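Unit 4: Diffuse reflection

A matt surface scatters incoming light in all directions. For an ideal diffuser (Lambert's model), the reflected radiance is the same from every viewing angle and depends only on the irradiance E and the reflectance r: L = rE/π. The irradiance from a small source falls with the cosine of the angle of incidence and with the square of the distance.
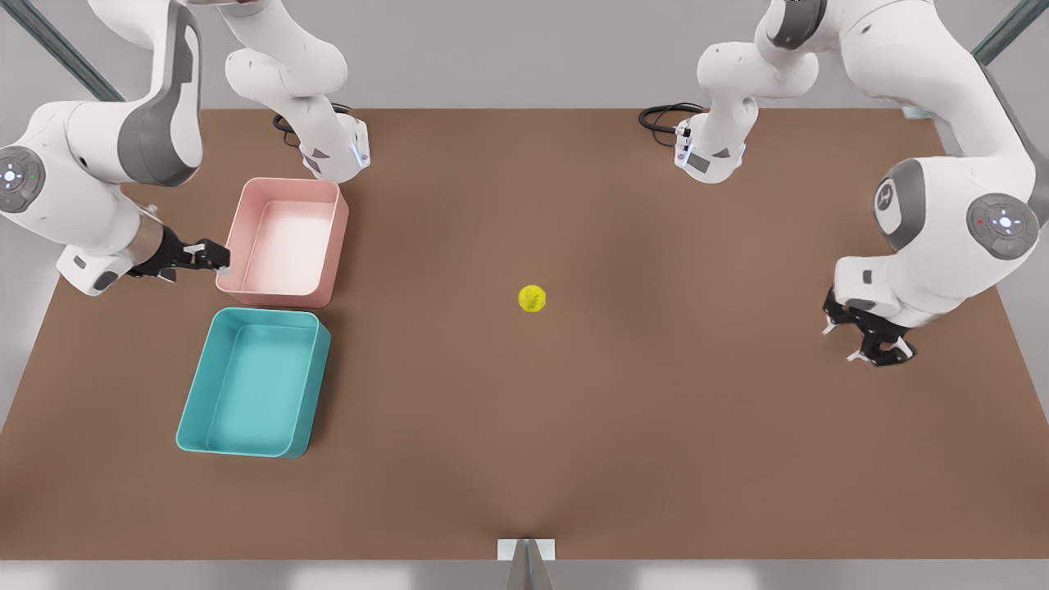
Fig. 4.2. Rendered matt brown tabletop, lighter near the centre than at the edges.

Gloss needs a second term, treated in Unit 5. Until then, assume r is constant over each surface.

Exercise: a lamp gives 433 lux at normal incidence. Find E when the surface is tilted by 20 degrees, and again at twice the distance. Hand in to S. Rezaei.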